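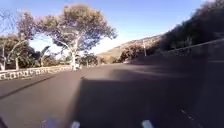
단편영화 '막차 이후' 제작 결과 보고서
영상제작실습 2조

1. 작품 개요
'막차 이후'는 헤어진 두 사람이 시골 정류장에서 다시 만나 하룻밤을 보내는 로맨스 단편이다. 배경은 가상의 마을 Wullden이며, 대사는 전부 한국어로 썼다. 처음 기획은 20분 분량이었으나 지도 교수 면담 후 인물을 둘로 줄이고 회상 장면을 뺐다. 완성본에는 크레디트가 포함되어 있다.

2. 기획과 시나리오
초고는 남자 주인공의 내레이션으로 시작했다. 조 내 낭독에서 설명이 많다는 의견이 나와 2고부터 내레이션을 삭제했다. 대신 정류장에서 두 사람이 서로를 알아보고도 한동안 말을 걸지 않는 장면을 넣었다. 3고에서는 결말을 바꾸었다. 초고에서는 두 사람이 재결합하지만 최종고에서는 여자 주인공이 첫차를 타고 떠난다. 조원 사이에 의견이 갈려 투표로 정했다.

3. 캐스팅
교내 게시판과 연극 동아리를 통해 지원자를 모집하였다. 지정 대사 한 장면과 자유 연기로 오디션을 진행했고, 최종 후보끼리는 둘씩 짝을 지어 같은 장면을 읽게 했다. 개별 연기 점수가 가장 높은 지원자가 아니라 함께 읽었을 때 호흡이 맞는 조합을 골랐다. 촬영 전 리딩은 두 번 하였다.

4. 촬영
촬영은 1월에 진행하였다. 해가 짧아 낮 장면을 먼저 찍고 정류장 실내 장면을 저녁으로 돌렸다. 콘티에는 모두 98컷이 있었는데 현장에서 비슷한 컷을 합쳐 거의 50컷으로 줄였다. 빠진 컷은 대부분 반응 컷이다. 편집 단계에서 이 반응 컷이 부족해 대화 장면의 리듬을 조절하기 어려웠다. 동시녹음은 바람 소리 때문에 야외 대사 일부를 쓰지 못했고, 해당 부분은 후시녹음으로 대체하였다.

5. 편집과 음악
가편집본은 17분이었다. 정류장 첫 장면을 줄이고 중반의 산책 장면 순서를 바꾸어 12분으로 맞췄다. 음악은 음악과 학생 밴드 Primo가 피아노와 첼로 곡을 만들어 주었다. 처음 받은 곡은 감정이 너무 앞선다는 의견이 있어 이별 장면에서는 음악을 빼고 현장음만 남겼다. 색보정은 낮과 밤의 색온도 차이를 줄이는 정도로만 하였다.

6. 시사 결과
학과 소극장에서 상영 후 설문을 받았다. 결말이 마음에 든다는 응답이 많았고, 중반부가 느리다는 지적도 여러 건 있었다. 두 사람이 왜 헤어졌는지 알 수 없다는 의견은 회상 장면을 뺄 때 이미 예상했던 것이다. 대사에 한 줄이라도 단서를 남겼어야 했다고 본다.

7. 개선할 점
- 콘티를 줄일 때 편집 담당이 현장에서 함께 확인할 것
- 야외 대사 장면은 촬영 전에 녹음 테스트를 할 것
- 음악 의뢰 시 가편집본을 같이 전달할 것
- 상영용 파일은 하루 전에 극장 장비로 재생해 볼 것

소품 대여비와 교통비 내역은 별도 정산표로 제출하였다. 최종 시나리오와 콘티는 학과 자료실에 있다.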